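Newsroom > Press Releases > Health Research

Baumgart is delighted to share that its Lusgate laboratory will spend the next two years looking for new medicines against sleeping sickness, together with our good friends at Mirnura. 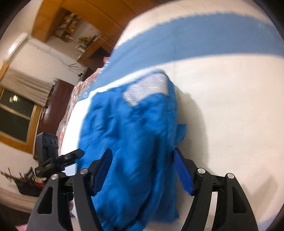
A crumpled blue garment on a white surface.

"We have hoped to do this for such a long time, and I could not be happier with the team we have," said Consuelo Iglesias, who leads the project. Nearly 300 compounds will be tested first.

Filed under: Drug Discovery, Partnerships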